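3. Course Design and Data Collection

3.1 Setting and participants

The study was conducted within the second-year practical course in robot manipulation at the Laltden campus, where students of mechanical and electrical engineering share one laboratory and one timetable. The course runs from September to December and counts toward the degree as a graded project. Students work in five teams, and each team keeps the same members for the whole term. The teaching staff consisted of Albane Bodin, who was responsible for the lectures, and Bastien Brunet, who supervised the laboratory sessions. Grading of the written reports was shared between them. The authors of the present paper who were not involved in teaching (Guérin and Hamel) carried out the annotation and the analysis.

Participation in the study was separate from participation in the course. Students were informed at the first meeting that the recordings made during ordinary laboratory work could be used for research if they gave their consent, and that a refusal would have no effect on their grade. All of the students enrolled in the course agreed. No student names were attached to the recordings, and the teams are referred to in this paper by letter only.

Earlier editions of the course had been organized around a fixed sequence of exercises on kinematics, followed by a short demonstration at the end of the term. Student evaluations of that format were favorable with regard to the lectures and less so with regard to the laboratory. The most frequent complaint was that the robot was seen too late. In the edition described here, the order was reversed: teams operated the arm by hand control in the second week, before any lecture on inverse kinematics had been given, and the theory was introduced as the need for it arose.

3.2 Task

The central assignment, known in the course as the Pruvost task, required each team to move small household and toy objects into and out of a box open on one side. The task was chosen for its modest demands on equipment and for the variety of difficulties it presents. Reaching into an enclosed space limits the directions from which the gripper can approach. The side walls and the rim of the opening must be avoided, and an object that has been placed inside may block the way to another. Students who had planned their motions on an open tabletop generally found that these plans could not be carried over.

Each team was free to choose the order in which objects were handled and the pose from which the arm entered the opening. The assignment sheet specified only the starting area, the list of permitted objects, and the condition that the box was not to be displaced during an attempt. Contact between the gripper and the rim was recorded but was not penalized during the first half of the term. After the midterm review, each such contact led to the loss of a point.

3.3 Recording procedure

All attempts were recorded by a small camera mounted near the gripper. A view of this kind follows the hand closely and shows the object and the opening from the position at which the decision to grasp is made. It also changes greatly with small movements of the wrist, so that surfaces which are level in the room may appear at a steep angle in the recording. Students were told of this in advance and were asked to review their own recordings before each supervision meeting.

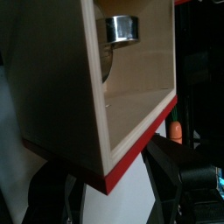
Figure 3. View from the gripper camera beside the open side of the box. A metal cylinder and a dark rounded object are inside, and a toy carrot stands next to the opening.

Recording began when the operator announced the start of an attempt and ended when the gripper had returned to the starting area or the attempt had been abandoned. Teams kept a written log in parallel, in which they entered the object, the intended grasp, the outcome, and any remark on the cause of a failure. The log was completed by a student who was not operating the arm. This role rotated within the team at every session, and the rotation was checked by the supervisor against the attendance sheet.

In total, 587 attempts were recorded over the term. Of these, 400 were retained for analysis. The remainder were excluded on one of three grounds: the log entry was missing or could not be matched to a recording, the recording stopped before the end of the attempt, or the box had been moved from its marked position by a person between two attempts without this being noted. Exclusions were decided by Hamel before the outcomes were examined.

3.4 Software and control

The arm was operated in two modes. In the first, a student controlled the motion of the wrist directly by means of a handheld controller. In the second, the team submitted a short program that called a set of prepared functions for moving, opening, and closing the gripper. These functions were supplied through Stollix, a teaching library maintained by the laboratory. Students could read the source code of the library but were asked not to change it, in order that programs from different teams could be run on the same installation.

A limit on speed was imposed in both modes. It was set lower inside the box than outside, and the transition took place at a plane slightly in front of the opening. Several teams reported that the change in speed was useful as a signal to the operator. Team C requested that the plane be moved closer to the box, arguing that the slower motion cost time in the approach. The request was declined so that conditions would remain equal, and it is noted here as a point for future editions.

3.5 Annotation

Each retained attempt was assigned by two annotators to one of four outcomes: completed, completed with contact, object dropped, or abandoned. The annotators worked independently from the recordings and had no access to the student logs at this stage. Cases of disagreement were discussed with Aurélien Maillard, who had written the annotation guide, and were settled by majority.

The most common source of disagreement was the second category. Light contact between a finger and the rim is difficult to establish from a camera that moves together with the finger, particularly when the finger passes below the lower edge of the opening and the two surfaces overlap in the view. The guide was therefore revised after a first round. Under the revised rule, contact was recorded only where the box could be seen to shift relative to the wall, or where the motion of the gripper was visibly interrupted. Attempts annotated before the revision were annotated again from the beginning.

Once the outcomes had been settled, they were compared with the students' own logs. The two sources agreed in 321 of the 400 attempts. Where they differed, students had in most cases reported a completed attempt that the annotators had classed as completed with contact. We do not interpret this as careless reporting. A student standing beside the bench sees the box from one side only, and the log had to be completed within a short interval before the next attempt began. The comparison was returned to the teams in the final weeks and served as the basis for a discussion on measurement, which had not been part of the original plan for the course.

3.6 Supervision meetings

Each team met with the supervisor every second week. The meeting followed a set form. The team first presented one attempt that it considered successful and one that it did not, using its own recordings. The supervisor then asked the team to state what it would change and what result it expected from the change. The expected result was written down and read aloud at the beginning of the following meeting.

Notes from these meetings show a shift in the kind of explanation offered by students. In the early meetings, failures were attributed mainly to the equipment, and in particular to the width of the gripper. In later meetings, the explanations more often concerned the direction of approach, the order in which objects were handled, and the position of objects near the opening that had been left there from an earlier attempt. Team A redrew its plan entirely after its third meeting and adopted an approach from below the level of the rim, with a rotation of the wrist shortly before entry. Team D continued with a straight approach and adjusted only the height. Both teams met the requirements of the assignment, and their final reports were graded by the same criteria.

The notes were taken by hand and vary in detail. They are used in Section 4 to support the reading of individual attempts and are not treated there as a separate body of data.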